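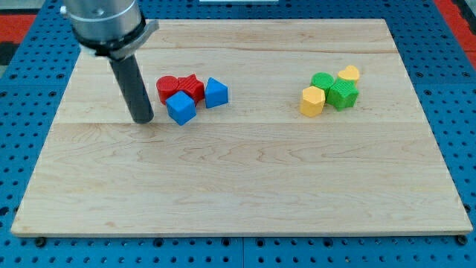 Blocks and a Board: Table Surfaces, Tested and Mostly Doubted

I have been keeping this gallery page going since October, and the mail I get about it falls into two piles. One pile wants to know where to buy a board like the maple one. The other wants to know why anyone would pay for a board to put toy blocks on when the table is already there. I belong to the second pile, or I did when I started, and I still lean that way on most afternoons.

The background, for new readers. Rodica Toma and I share a work table, a perforated blue one, and for a long time everything small was set straight down on it. Holes are wonderful for bolts. They are less wonderful under a little block with a corner that wants to drop into one. Rodica said we needed a flat top. I said we needed better blocks. She won, so a maple board it was, and I have been collecting complaints ever since.

The captions are mine. Rodica has read them and disagrees with several.

The board
Pale maple, several planks glued edge to edge. I was told by Hartmut Stöcker, who sold it to us out of his shop, that the seams would "disappear with use." I can still see every one of them. The grain is a gentle wavy thing and I'll admit it is pleasant to look at, though you pay for pleasant. We paid 57 dollars, and I had a perfectly good offcut at home.

The front edge
A thin strip of end grain shows lighter than the top. Rodica calls this a feature. I call it the place where the finish will go first, and I'd like it on record that I said so early.

The blue table
Rows and rows of round holes, running out past the board on the left, the right and the near side. The catalog from Grulance claims you can fix anything to a top like this in seconds. Anything, maybe. Seconds, no. I once spent most of a lunch hour looking for a washer that had gone through.

The black bolts
One near each front corner of the board, heads up, down on the pegboard. Handsome enough. I keep catching my sleeve on the left one.

Red cylinder
The only block of the four I have no quarrel with. It stands up. The round top has faint ridges on it, which I first took for wear and now suspect were there from the start.

Red star
Finely ribbed on its faces and sitting right up against the cylinder. The ribs are supposed to help with grip, according to the Alberg leaflet that came in the bag. I have handled it plenty and could not swear to any difference. It does collect lint.

Blue cube
Turned a little, one corner forward, in front of the two red ones. I had assumed a cube would be the dull piece in any set. Everyone who visits picks it up first, so what do I know.

Blue triangle
Off to the right of the star with a small gap between them, pointed edge up. I wanted the Omano version, which has a wider base. Rodica says this one is fine. We have had the same conversation 3 times.

Red and blue together
Readers have asked for more colors. Buzatu sells a big mixed bin, and I have priced it, and the answer for now is no. On pale maple, red and blue are easy to find again, and I have yet to see what a beige one would add.

Comments are open until the evening. If you own a glued maple board whose seams have vanished, send proof.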